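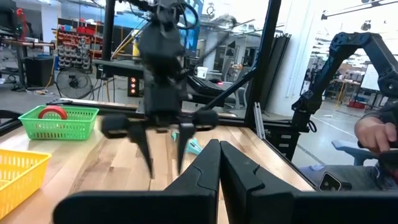
Grants > Mrema Small Workshops Fund > Grantee reports > Pliltport

About us Apply Grantees Reports Contact

Sorting bench, Pliltport: progress report to the Mrema fund

March 26, 2025

We're very glad to be writing this one! When we sent our last update in December the sorting bench was still a plan on paper and a pile of mixed supplies in bags. It is now a working part of the Etis workshop, people use it every day, and we have a much better idea of what the rest of the grant should go toward.

What we set out to do

The grant was for a simple thing: a place where loose supplies get sorted, put back and found again. Tape, erasers, cloths, clips, marker caps, all the little stuff that drifts to the corners of a shared bench and stays there. We asked for enough to cover the baskets, the shelf labels, the printed guide and the hours to set it up. The full award was $1,603, and we've stayed inside it.

What's in place

The bench itself is the long wooden table we already had. We thought for a while about replacing it (there was a lively exchange of emails on this) and decided to keep it. The top has scuffs and worn patches toward the front, but it's steady, it has a good long run of open surface, and small things show up well against the pale wood. That saved us the biggest single cost in the first draft of the budget, and the money went into storage instead.

For storage we went with plastic baskets with open sides, in blue, yellow and green. We tried lidded boxes first and they were a mistake. People left the lids off, then stacked things on the lids, and by the end of a week you couldn't tell what was where. With the baskets you drop a thing in and you're done.

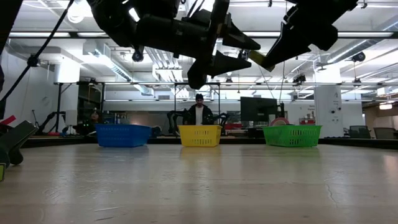 Keeping them along the far side leaves the front of the table free for whatever is being sorted, and we've made that the standard starting layout. At the end of a session everything goes back to it. The guide has a one-page drawing of the layout taped inside the cover, and new people pick it up quickly.

The colors took some arguing. Our first scheme gave each basket a fixed job, with blue for soft things, green for tape and yellow for everything else, and yellow filled up right away. Now the colors are set at the start of each session depending on what's come in, and the person sorting writes it on a card. It's looser, and we like it a lot better. A roll of tape can go in green one day and blue the next, and so long as the card says so, there's no trouble.

How it's going

Sessions run 60 minutes and there are 3 a week. We began with two and added the third when the backlog from the Matov storeroom arrived, which was a lot bigger than we'd been told. Most of that backlog has been through the bench and gone out to the shelves.

The odd small items are still the slow part. A big roll of tape is easy, you see it and you know where it lives. Little flat pieces get passed over, and soft things such as sponges and folded cloths tend to get left on the table until last. We've started putting the soft things out first, and the sessions feel calmer for it.

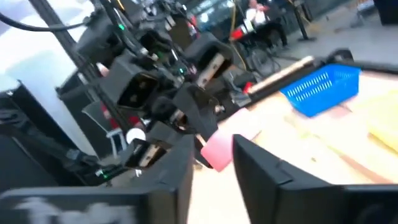
Pink block on the bench, with the blue basket farther back.

What we'd do differently

Order spare baskets at the start. Buying more later meant a second delivery charge, which annoyed us. We'd also print the guide on heavier paper, as the first copies are already curling.

Next steps

Shelf labels for the back wall are printed and waiting to go up. After that we'll rewrite the guide with the new card system in it and send you a copy. We'd also love to try a second layout with the baskets closer in, for people who find the reach across the table too long. The remaining money covers all of this, and we'll send receipts with the final report.

Filed under: Grantee updates, Storage and tidying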